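Collecting sim demos for a pick-and-place policy, start to finish

Updated March 5, 2026

Short version of how we record teleop demos in the kitchen sim. Assumes you have Zulla installed and the two-arm kitchen loads without errors. If it doesn't load, fix that first, this page won't help you.

What you need

Zulla, current build. A pair of tracking gloves or the hand controllers, either works, gloves are better for the fingers. Ratetari for logging. Disk space, more than you think. A chair that doesn't roll.

Target is 200 good demos for one task. Good means you'd be happy if the robot copied it exactly. To get there plan on recording more. Our last task took 266 takes, and we kept 200 and threw the rest out. Normal.

Step 1. Write the task down in one line

Before anything. One line, with a start and an end. Ours: "pick up the food item with the right hand, put it in the pot, hand back to rest." If you can't say where it ends, the clips will all end in different places and the policy learns to hover. Ask me how I know.

Put that line in the task field in Ratetari. Same spelling every time. "pot" and "Pot" are two tasks as far as the loader cares.

Step 2. Set up the scene

Load the kitchen. Set the head camera first, then don't touch it. Every time somebody nudges the camera halfway through a batch we lose the batch.

Check that the start of the task and the end of it both fit in view. Doesn't have to be the whole pot, but you need the rim. The policy only gets what the camera gets.

Turn on randomization for the food item position and for the lighting. Leave the big stuff fixed for the first batch. You can move the pot later once something works. Trying to randomize everything on day one is how you end up with a policy that does nothing anywhere.

Step 3. Calibrate the hands

Open hand, flat, hold. Fist, hold. Pinch, hold. Zulla walks you through it. Do it again after every break, the gloves drift. If the sim thumb lags yours, recalibrate. Don't just learn to compensate, becuase the compensation ends up in your data.

Step 4. Record

Start from rest pose. Hit record, wait a beat, then move. The still bit at the front is useful and easy to trim.

Reach in at a steady speed. Slower than feels natural, but no stopping in mid air to think. Pauses are poison. The policy sees the same picture with two different actions (stay, go) and picks stay.

Close the fingers around the item, then lift. Close, then lift. Two moves. If you blend them it slips about a third of the way up and you've wasted the take.
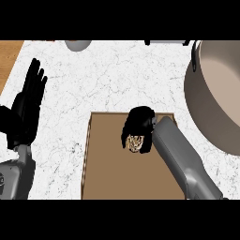 Right hand has the item just over the board, left hand open and out of the way.

Things to get right at this point in the take. Fingers wrapped, not a fingertip pinch, unless your task is about pinching. Item still visible between the fingers if you can manage it. If the hand covers it completely the camera has nothing to go on and neither does whoever labels it.

The idle hand matters too. New people let it wander. It gets recorded like everything else, all the joints, and the policy will happily learn your fidgeting. Park it open next to the board, keep it there. Don't rest it on anything.

Then carry over, clear the rim with room to spare, open the hand, come back to rest. Stop recording only after the arm is still.

Step 5. Mark it right away

Keep, toss, or maybe. Do it before the next take while you remember. Toss if:

the item was dropped and you picked it up again
the arm clipped the pot
the idle hand moved a lot
you paused more than a second
the take started anywhere except rest pose

Recoveries (drop it, go get it) are worth having, but as a seperate set with its own task line. Don't mix them in. We mixed them in back in February and the policy started dropping things so it could pick them up.

Maybe pile: look at it at the end of the session. Most of it is toss.

Step 6. Vary on purpose

After the first batch, look at your starts. People reach from the same angle every time without noticing. Switch it up. Item near the back of the board, item near the front, item turned. A few takes with a wider approach. If two people can split the recording, do that, different hands give different habits and that's good up to a point. Same rules for both though.

Step 7. Replay and export

Replay every kept demo in the sim with physics on. All of them, not a sample. Some that looked fine live will fail on replay, usually a weak grasp that only just held. Toss those too, then record replacements till you're back at 200.

Export from Ratetari at whatever rate your training config expects. Check one file by hand. Look that the action column isn't shifted one step against the images. This has bitten us more than once and it trains fine and then the robot is just weird.

Step 8. Train a small one early

Don't wait for the full set. We train a throwaway at 86 demos, just to see. It won't be good. But if it goes for the wrong side of the board or never closes the hand, you have a data problem and you want to know now.

Quick fixes

Fingers jitter on replay: glove smoothing is off, turn it on, re-record.
Item sinks into the palm: contact settings, lower the step size.
Images all black: renderer started after the logger. Restart, logger last.
Export hangs: disk is full. It's always the disk.

Next page covers splitting the set and the training config.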